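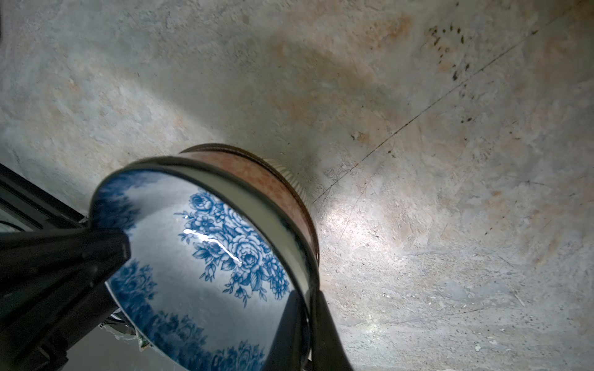 Minutes, cell maintenance meeting
October 2, 2026
Chair: Mimoza Omerović

1. Last minutes
Accepted with one correction. The spare finger pads came from Lelteck, and the order to Parkar was canceled.

2. Right arm
The arm faulted 2 times on the reach to the bin. The log puts both faults at the wrist joint. Connector to be reseated and the corrugated sleeve clipped again at the elbow -- it pulls when the forearm is fully out. Run 300 bin cycles at low speed before the arm goes back to normal use.

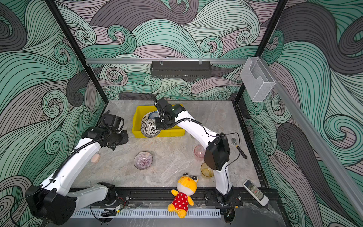
1 min read

3. Layout
Both arms stay on the front rail and the yellow bin stays at the back of the table. Omerović asked that hand tools be checked off the tabletop before any powered run. Agreed, and added to the start sheet.

4. Gripper fingers
The current set has done 1,670 picks. Glazed dishes are the hard ones and wear shows first at the tips. Itilano pads to be tried on the left arm only. Torque on the rail bolts to be checked at the same stop.

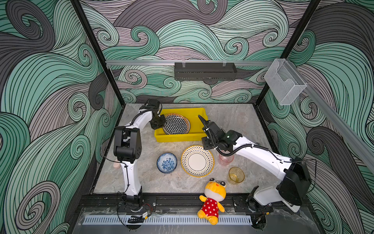

If the trial pads hold up, the right arm gets the same set in January. Until then both arms keep the present grip force, and any slip goes in the log with the joint readings.

5. Actions
Reseat wrist connector, clip sleeve: Omerović
Order 8 pads: Atanasov
Update start sheet: Omerović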